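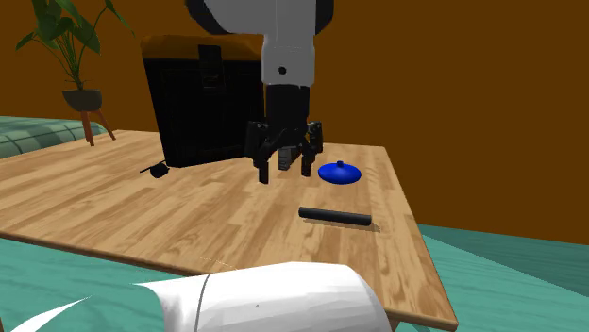 Jiltis Coastal AIS Receiver: Review After a Season of Use

By Leandro Sosa

The Jiltis is a small box that picks up the position signals ships send out and passes them to a computer. It doesn't transmit. You connect an antenna, plug it into your network, and vessels within range show up on a chart in your browser. I bought mine to follow traffic in and out of the channel where I live, mostly tankers and bulk carriers waiting for a berth, and to stop relying on free tracking websites that can be slow to update when a ship is close in.

I paid full price for it. The company did not send it to me and has not seen this review.

What you get

The box comes with a power supply, a network cable, a short whip antenna and a printed sheet with setup steps. The antenna is fine for checking that the unit works. For real use you will want one mounted outside. Mine is a Castthorpe marine antenna on a pole at the end of the roof, with a cable run through the attic. Most of the work was in that cable.

Setup

Setting up the receiver was quick. It found the network, gave itself an address and started listing ships. The printed sheet leaves out one thing, which is that you have to enter your own position by hand before the range figures mean anything. Until I did that, the chart said every ship was off the coast of Africa.

The password screen has a fault. If you use a space in the password, it is accepted and then you can't log in. I had to reset the unit and start over. Wenceslao Escobedo, who runs the same model from the next harbor down, hit the same problem, so I don't think it was my unit. 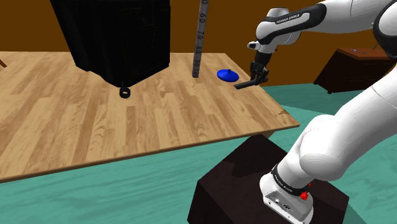
Range depends almost entirely on the height of the antenna and what stands in front of it. With the whip on a windowsill I got the harbor and not much else. With the roof antenna I get the whole anchorage and a good stretch of the shipping lane past it. There is a headland to the north and I lose ships when they go behind it. No receiver at this price will fix that.

Accuracy and gaps

The receiver shows what ships send, and some of what ships send is wrong. Destinations are typed in by crew and are often out of date. One tanker spent its entire stay here listed as bound for a port it had left. Draft is not much better. Position, speed and heading come from the ship's own instruments and are usually good.

Ships can also switch off their transponders, or send a false position. The Jiltis has a warning for sudden jumps, and you can set how far a vessel must appear to move before it goes off. The default is too low. I had constant warnings from a dredger with a bad GPS until I raised it. After that I got two warnings that I thought were worth a look. I can't say what caused either one. A gap in the track is a gap in the track, and anyone who reads more into it needs another source, such as satellite images or a port log.

The software

The chart page is plain and loads fast. You can filter by type, flag and size, and click on a vessel for its recent track. Tracks are kept for 3 days on the box. If you want more than that, you have to send the data to a computer and store it there. I use Wisier for this, and it took the feed without trouble.

Exports are in a simple text format. Times are in UTC and there is no setting for local time. I got used to it, but Sabina Lukáč, who writes up ship movements for our local newsletter, finds it annoying and converts everything by hand.

There was one firmware update, on 11th July. It fixed a freeze that happened when the vessel list got long. Before the update I had to restart the box 5 times. I haven't had to since. It did not fix the password screen.

Compared with the Hájek

I borrowed a Hájek receiver from Nizar Tannous and ran both off the same antenna with a splitter. The Hájek picked up a few more distant ships, and its case feels stronger. It also needs its own program, which would not run on my older laptop. At 400 dollars it costs twice as much as the Jiltis did. If you are putting one on a boat, the sturdier case may be worth the money. On a shelf indoors I don't see the need.

Support

I wrote to Jiltis about the password fault. The answer came in 2 days and was polite. They said it was a known issue. I asked when it would be fixed and did not hear back.

Verdict

The Jiltis does its main job well and has been steady since the update. Set aside money for a proper antenna, enter your position first, and leave spaces out of your password. I would buy it again for use at home.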